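Glossy white floor tiles — regretting it already?

skisus_mim
Started by skisus_mim, Saturday

Hi all, long time reader, first proper post. We had big glossy white tiles put down in the back room in September (thin grey grout, which I fought for) and I love them in the morning and want to rip them up by teatime. Every footprint shows. Every bit of fluff shows. And once the ceiling light goes on there's a great glaring spot in the floor that follows you round the room.

So two questions. What are you all mopping with, and is there anything I can do about the glare short of sitting in the dark? A rug feels like giving in after spending what we did.

Mimoza Nikolovski

grout_and_about
Welcome! Stop using whatever you're using, I'd bet money it's leaving a film. Plain warm water, well wrung flat mop, then go over it with a dry microfibre cloth. It's the drying that does it. I know it sounds like a faff but our kitchen takes me ten minutes.

Hodžić_tiling
Fitter here. Agree on the water, disagree that it'll fix the footprints. Polished white is the worst thing you can walk on in socks and I say so to every customer, and they all buy it anyway. For what it's worth the big squares are kinder than the little ones, less grout to go dingy. Did they seal the grout?

skisus_mim
No idea about the sealing, will ask. And it's a floor cleaner with a shine in it, so grout_and_about probably has me there.

aker70
I'm going to be the awkward one and say get the rug. We paid 1,446 for our floor, spent a winter tiptoeing round it, and then put a big flatweave over the middle. Best thing we did. It's a floor, it's for standing on.

grout_and_about
Can't agree, sorry! You cover up the middle and then you've got a rug to hoover AND tiles to mop.

slavicak
Don't get a rug just for the glare, change the bulb first. A bright bare ceiling light on gloss will always bounce back at you. We went for a lamp in the corner and only use the big light when we've lost something. I do think pale wood helps as well, it takes the chill off all that white. We've got the same sort of tiles in our room, for comparison:

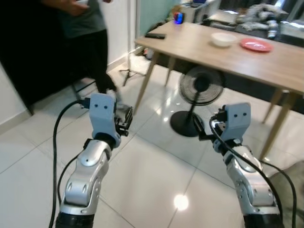
Big light on, table up at the far end

So you can see the bright patch I mean. The table's a light wood one with thin angled legs and I'd have it again tomorrow, because you can get a mop right in between them.

Slavica Kelmendi

skisus_mim
Oh that's exactly my shiny patch! Love the table. Is it from Istulholm?

slavicak
No, secondhand, I'm afraid. I did look at theirs but the one I liked had chunky square legs.

Hodžić_tiling
White skirting with white tile too, I see. Looks smart but you'll be wiping that down as well. I'd still have gone matt.

aker70
Still say rug.

skisus_mim
Right, warm water and a dry cloth tomorrow, softer bulb on the list, and I'm ringing the fitter on the grout. Rug is on hold — sorry aker70 — but I've not ruled it out.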